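Handover

Twenty past four and the planner had thrown the plan away again. Gitau Mollel watched the log scroll. Replan. Replan. Replan. 2680 lines since lunch and most of them that one word.

"It's the bottle," he said.

Nobody in the room to hear it. Steiner was on the phone in the hallway, talking to Hadevari, telling them yes, yes, tonight, the merge was going out tonight. Gitau could hear the smile in her voice. It was the smile she used when she was lying.

He pulled up the costmap. Bottle in the middle, scissors behind it, a fat red smear of do-not-enter where the two inflated shapes ran together. Left arm wants the bottle. Right arm wants the bottle. The arbiter says whoever is cheaper goes first. And the costs came out the same, down to the last digit that mattered, so the arbiter picked left, then noise came in off the depth and it picked right, then left. Two people in a doorway. After you. No, after you.

He had written the arbiter. March, his second week at Flultham, very proud of it. No hysteresis. Who leaves out hysteresis?

He got up and went and looked at the table instead of the screen, which he should have done an hour ago. 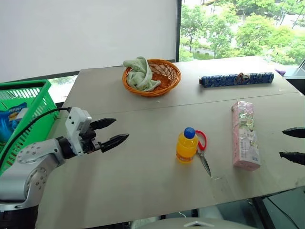

Left arm, right arm, and the orange bottle between them.

It looked so simple out here. A kid could do it. A kid would of done it and drunk the juice.

The trees outside the window were very green. He had not been under a tree in daylight for a while. He thought about his mother's kitchen, her and his aunt both reaching for the same pot, the way neither one ever said anything. One of them just stopped. Every time, one of them stopped, and he had sat at that table his whole childhood and never once worked out how they decided.

Back to the desk. Fingers cold.

He added a bias. If you hold the claim you keep the claim, unless the other side beats you by a real margin. What margin? He typed 100. Deleted it. Typed 260, no reason, it was the number of the bus he used to take. Held claim decays if the arm makes no progress. Eleven lines, no tests. Zasolari would have his head in review, but Zasolari was asleep on the other side of the world.

Build. Wait. Build failed, missing semicolon. Build.

Steiner put her head in, phone against her chest. "They want to know if it's robust."

"Tell them thirty seconds."

"That isn't a yes."

"No."

She stayed in the doorway. He didn't like being watched but he liked it better than before, when it was only him and the fans. He reset the planner and armed it, and put his hand flat over the stop button.

Run 31. The log opened its mouth.

Claim, left. Cost left, cost right, equal. Claim, left. A jump in the depth, there it was, right side suddenly cheaper by a hair. He stopped breathing. Claim, left. Claim, left. Planning. He waited for the word and the word didnt come.

Path found.

On the status pane the right arm had a new line next to its name, a state he'd put in that afternoon without much thought about what to call it. Yielding.

"Is that good?" Steiner said.

He had his phone out already, he was looking for his mother's number, trying to work out what time it was there.

"Gitau. Is that good?"

"Hang on," he said. "I need to ask somebody something."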